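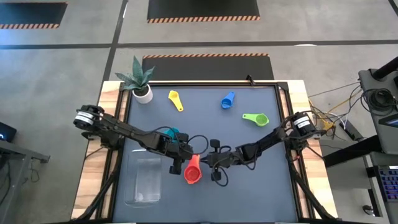
Two robot arms over a dark mat on a wooden table.

Our Lightfoot strawberry weekends are back this June!

Hello from all of us at Mustberg Farm! I've been out in the rows every morning this month (any excuse for a strawberry breakfast) and I can finally say we're opening for pick-your-own. We've planted 255 rows this year, and the Lightfoot field has its own gate now, so no more trudging past the pigs unless you want to.

Entry is £3 each and under-twos come in free. Bring your own tubs if you can, and wellies if it's rained!

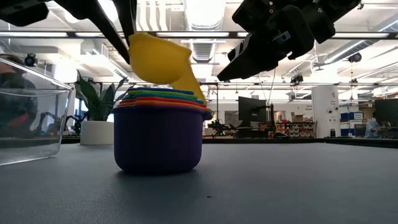
Getting here and booking

We're 2 miles outside Berkasetti, with parking for 135 cars. Gates open at 9am and I'd come early, as the best fruit goes before lunch. Book through Gelano or just ring the farm shop.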